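Stockdale Room Group – minutes, 3/12/23

Present: Glenys Bunting (chair), Eluned Howells (minutes). Apologies from Usumov, who sent a long message about grout.

Minutes of the January meeting were agreed after the word "hideous" was taken out of item 2.

1. Wallpaper. The floral paper is up and Glenys considers the subject closed. Eluned asked that her vote for plain cream be recorded again. It is recorded again. Final bill from Gekden was $261, which is $47 over what we agreed. Glenys to query it, politely at first.

2. Floor. The gray marble pattern was felt to go well enough with the gray flowers. The yellow ones were discussed for longer than anyone had planned.

3. Headphones and cables. These are to live on hooks. The floor is not a hook.
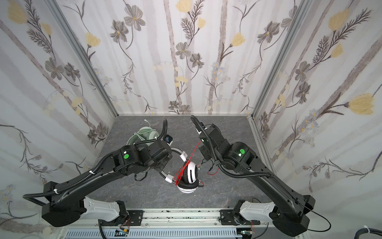
Item 3: two pairs of headphones and cables on the floor, new wallpaper behind.

Eluned has priced hooks at Stitska – a pack of six costs $9 – and will buy one pack. Glenys would like them in black. Eluned would like it noted that they come in white.

4. Leftover paper. One part roll remains. Glenys offered to line the drawers with it. No second was found, so the roll stays in the closet until next time.

5. Any other business. Usumov's grout message was read out in part.

Action: GB to call Gekden. EH to buy hooks and put them up.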